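Setting a Breakfast Table: Cloth, Plates and Pretend Food
Guditlow College, Home and Design Studies, project report
Handed in 29 May 2024

What we wanted to find out

Whether a breakfast looks nicer, and is easier to read at a glance, depending on the cloth and the plate under it. Started from the breakfast room at the Nuswood day centre, where it's white plates on white cloths and people kept saying the egg "goes missing". Fair point. White on white on white.

We used pretend food. Real eggs go cold and dull while you're still arguing about where the toast goes, and we had no hob in the room anyway. Eggs, toast, an orange. Pink checked cloth, thin white lines.

Method

Cloth goes on first, with the lines running diagonally. We had them square to the table edge in the first week and everything looked like it was parked. Then the plates, pale greens and pale blues, nothing patterned. Food last.

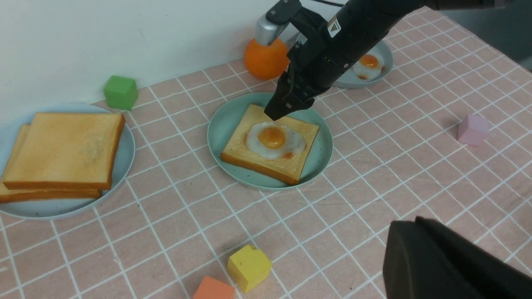
Each layout was kept for one round of voting and then cleared back to the cloth. 21 people voted over the whole project, mostly from our own year, which is a weakness (see the end). They got a slip with 2 questions - which plate did you look at first, and would you sit down to it. No names on the slips. We wrote the answers up the same evening, or tried to.

The layouts we kept coming back to were:

1. Egg on toast. One slice, one egg on top, small green plate. The slice turned a bit so it doesn't line up with anything.

2. Toast on its own. A bit sad. But useful for comparing.

3. Eggs by themselves on a pale blue-grey plate, no toast. The white shows up well against it and the yolk does the rest. Overlapping them a little looks more like a real helping then spacing them out.

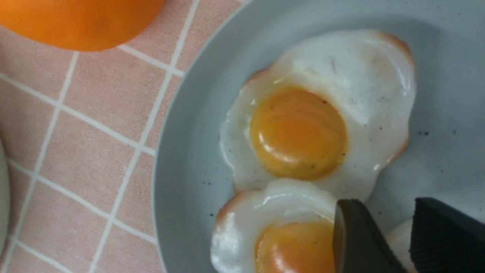

What people said

Most went for the egg on toast first. We expected the orange to win, being the brightest thing on the table, but people seemed to treat it as decoration and look past it. The pink cloth got mixed comments. Some said cheerful, some said a child's party. The green plate on the pink was liked a lot more than we thought it would be, and it's the one thing we'd definately recommend to Nuswood.

The toast acts as a sort of frame for the egg. Brown crust, then white, then yolk. Take the toast away and the plate has to do that job. 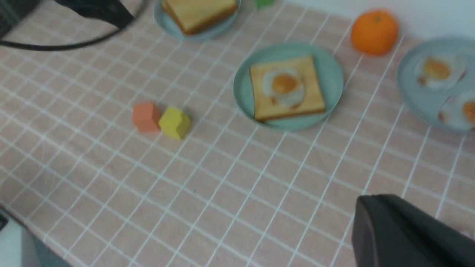
One of the voters disagreed with all of this and wrote on the back of the slip that a plate ought to be plain white, always, and that if you can't find your egg you want a better lamp, not a pink cloth. We left it in. The lighting was never tested so we can't say it's wrong.

Portions were the other thing that came up. A plate has a point where it stops looking generous and starts looking careless, and for our eggs that came quite early. With three on the blue-grey plate, one sat at the rim, perhaps over it, and the bare toast on the green plate next to it looked like somebody had been robbed. Better to share them out. 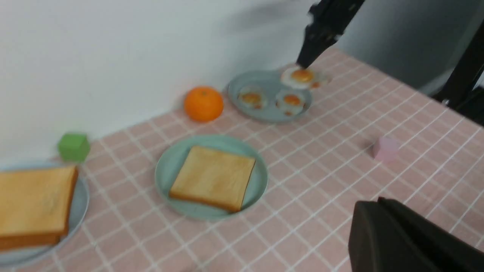 The empty cloth between plates matters as well. When everything was pushed up together the voters said crowded, even with the same amount of food. We moved the orange back towards the wall for most layouts, so there was a clear patch of pink near the front. It helps more than you'd think. In the layout with the plain toast on the green plate and the eggs further back, the orange sits by the wall just left of the eggs, and I'd keep it there. The thick slice over on the left I would swap for a thinner one.

Problems

Not enough voters, all about the same age. No one from Nuswood has seen it yet. We only had the one cloth - the blue one from Prundthorpe market never got ironed. No cutlery or cups either, so it isn't really a full table.

Next

Take the green plate idea to the day centre in September, with real food if the kitchen agrees. Try a darker cloth. Iron it first.

Word count for the full folder incl. appendix: 3,373. Slips are in the back pocket.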